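Okay, a few people asked how the new job setup is going, so a thread. Long one, get a drink.

1/ For anyone new: I'm Rosine Mallet, I used to do returns and lost property at the Unddale site. Picking things up, deciding what they are, putting them where they go. I did that for years and I was fast at it!

2/ Then in January we got told the Nadis sorting arms were coming in for the small items line. You can imagine the break room that day. Lots of folded arms, lots of people suddenly updating their resumes on the good wifi.

3/ The meeting was 30 minutes and about 25 of it was slides. The part everybody wanted (do I still have a job) came at the very end, and the answer was yes, but it'll be a different one. Nobody clapped.

4/ My different job is teaching. I hold a gripper in my hand, the same kind of fingers the arm has, with a camera on it, and I do the task over and over. Pick up, move, put down. The arm learns from the recordings. That's my shift now.

5/ First week I was terrible. You think you know how to pick up a marker. You do not know how to pick up a marker with two ridged pads and no thumb. I dropped things ALL day.

6/ You also find out how much your hands were doing without telling you. I nudge things with my pinky before I grab them – apparently I've done this my whole life – and there's no pinky on a gripper.

7/ Best session so far is still the turquoise felt one. Mouse, two markers, the little green thing, and the light blue coaster, which is my nemesis. Flat, round, nothing to get hold of.
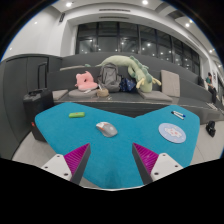 Small Items Team, Unddale

8/ My record is 309 good takes in one shift. "Good" means you finished the move, you didn't drop it, and you didn't hesitate so long that the reviewer throws it out. I was very proud and then I couldn't close my hand around a fork at dinner.

9/ Which brings me to the thing I'd change. We rotate after two hours now, but only because a bunch of us went in together and asked. The original plan had one person on the gripper all day. If your workplace is getting this stuff, ask about wrists early, before the schedule is printed.

10/ Pay! Everyone DMs me about pay. It went up one grade, so a bit more money, and it took 5 emails to get it in writing. Save your emails. I have a folder.

11/ What I miss is the talking. On the old line you could chat while you sorted, your mouth was free and your hands just went. With the gripper you have to concentrate, so it's quieter, and the older ones on the team feel that more than I do. We take lunch together now to make up for it.

12/ What I don't miss: the 6 a.m. crates. The arm at the far end does most of the first crate run, and it's slow but it doesn't have a bad back. I had a bad back.

13/ Somebody asked if I'm training my own replacement. I go back and forth. Two people from the old line moved over to Tuhumury and weren't replaced, so the team is smaller, and I'm not going to tell you that's nothing. The rest of us are still here, doing work that didn't exist last year.

14/ Also it is not a genius yet, lol. It'll do the mouse beautifully and then go for the coaster and push it along the felt like it's playing shuffleboard. I feel very seen when it does this.

15/ We're at almost 444 hours of recordings as a team. The Rovton people want us on soft stuff next, bags and cushions and so on. I've tried a plush toy already and it's the opposite problem, you can grab it anywhere and then it flops over and covers whatever you needed to see.

16/ If you're doing this kind of work somewhere else, I want to know three things: how long are your turns, who picks the objects, and do you get to see the arm try it afterward? We had to ask for that last one. Now we get to watch every couple of weeks and it makes a huge difference to how the day feels.

17/ Replies are open, I'll get to them after my shift. And if anybody has a trick for coasters, please, I'm begging – I've tried sliding, I've tried tipping, I've tried talking to it.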